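Slide 1. Hi everybody! Okay, tipping. I waited tables at Molefe for 2 years, so I have feelings (lots of them).

Ask the room: who tips on takeout? Wait for hands. 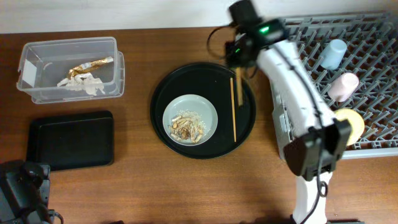
Slide 2. My survey. I got over 300 replies in June, mostly from servers, and the big gripe was the pooled jar. Phúc Lưu told me he made 18 dollars on a double shift once. Eighteen! Pause here, let them groan.
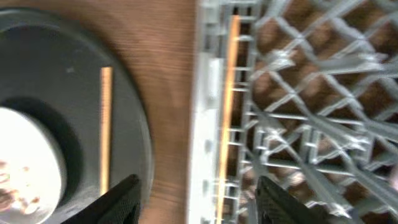 Slide 3. What Briseo did: raised menu prices, dropped tips, paid everyone a flat rate. I loved it, my old coworkers hated it – tell the birthday party story if there's time.
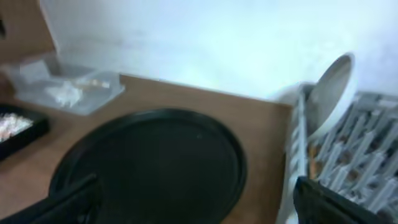 Round black tray on a wooden tabletop.

Slide 4. Questions. Somebody will bring up taxes, so send them to the handout by the door.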